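Projects Grants News Get in touch

Projects > Sibiya packing room > Progress reports

Last updated 27 Jul 2021

Sibiya packing room: where we've got to

Right, the second report, and a much cheerier one than the first! When I last wrote we had a room full of boxes and a bench that wobbled whenever anyone leaned on it. Since June the old bench has gone (to the allotments, where I'm told it is holding up tomatoes), the walls have had two coats of white, and we've got a proper table with a belt on it, so I'm feeling a lot less sheepish about writing to you than I was.

Money first, as I know you'll want it. You gave us 1260 pounds for fitting out and we've spent 1181 of it. The biggest chunk by miles was the belt, which we had second-hand from Flevance after a fair bit of to-ing and fro-ing over the delivery charge (they wanted to bill us for a tail lift, we don't have a kerb high enough to need one, it went on for a week). Paint, hooks and the second lot of shelf brackets came to 131, and yes, that's the second lot, the first were the wrong depth and I'd thrown away the receipt. Sorry. What's left I'd like to keep for trays if you're happy with that. Just say if you'd prefer it back.

The job itself hasn't changed. The small kits for Plaltine and Drestska still go out of this room, cups and lids and the little spoons, and they still need sorting before they're packed. What has changed is how much walking there is. We used to carry everything from the shelf to the bench and then back past the shelf to the door, and you could lose half a morning like that. Now things come along on the belt, get lifted off into a tray, and the tray goes to the door when it's full. It sounds so simple written down! It took us ages to get there, mostly arguing over which way round the table should go.

I'd been nervous about the belt being used, but the marks on it are only light and it sits nicely on the white top. The colour coding is coming along too, pink for cups and blue for anything that needs a second look, though we keep running out of pink and somebody always borrows one for their sandwiches.
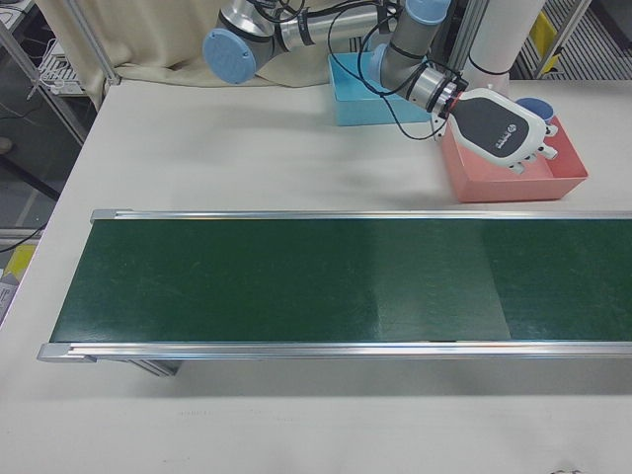

Drestska wrote back after reading a draft of this to say that the cups have been reaching them in much better order, but could we please stop putting the lids in the same tray, as their people have to tip the whole lot out to find them. Fair point, and an easy one. Lids will have a tray of their own from the next batch, and I've put a note up by the door.

Still to do: the floor needs a proper mat where people stand, the light over the far end buzzes, and I want labels on the shelves that don't peel off when the heating comes on. Plaltine have also asked whether we could take on their bigger kits. I'd love to, but I've told them to wait until the lids are sorted.

Next report after the new trays arrive. Do come and have a look before then if you're passing, the kettle has its own shelf now.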